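Whose Founding Day? How Clukdale Chose a Date

Every 30th March, the town of Clukdale closes its main street, raises a flag outside the library and listens to a reading of the settlers' agreement. The program describes the event as a tradition kept without interruption since the town began. The municipal record does not support that description.

Sheila Bainbridge, a local historian, has spent three years going through the council minutes. The first mention of a founding day appears 40 years after the agreement was signed. For the period before that, she has found no public ceremony of any kind.

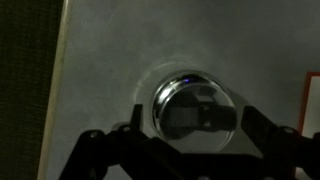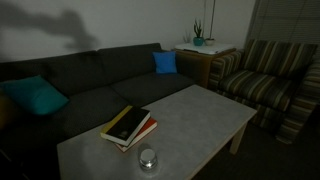
A date picked by vote

The minutes show that the council considered two dates. One was in October, when the valley's farm families already held a harvest supper. The other was the day on which the agreement was signed. The October date had the larger following among residents who wrote to the council. The signing date had the support of the landowners whose families were named in the document, and it passed by a margin of two votes.

The stated grounds were practical. A spring holiday would not compete with the harvest, and the school could take part. Bainbridge accepts that these points mattered but notes that the effect was to tie the town's beginning to a land transfer. People who had lived and worked in the valley before the transfer had no place in the account.

What the agreement says

The document itself is short. It names 185 settlers, sets the boundaries of the town and reserves a strip along the river for common use. It makes no reference to a nation, a people or a shared heritage. Those terms enter the ceremony later, in speeches given after the railroad reached Hebden and Clukdale began to lose trade to its neighbor.

Bainbridge reads the timing as significant. Towns under pressure tend to define their membership more closely, and a founding story is a cheap way to do it. Flastmont adopted a similar holiday in the same decade, with much of the same wording. Tallavier, which kept its trade, never adopted one.

The present dispute

A proposal now before the council would keep the holiday and change the reading. The settlers' agreement would be followed by a statement on the earlier inhabitants of the valley, and the phrase "without interruption" would be dropped from the program. Opponents argue that the change would turn a celebration into a history lesson. Supporters answer that the reading has been altered before, and the minutes bear them out: the text now in use omits the clause on the river strip, which was sold off.

Bainbridge has taken no public position on the date. Her report recommends that the full agreement be printed, including the omitted clause, and that the vote that created the holiday be recorded beside it. The council is due to discuss the report at its next regular session.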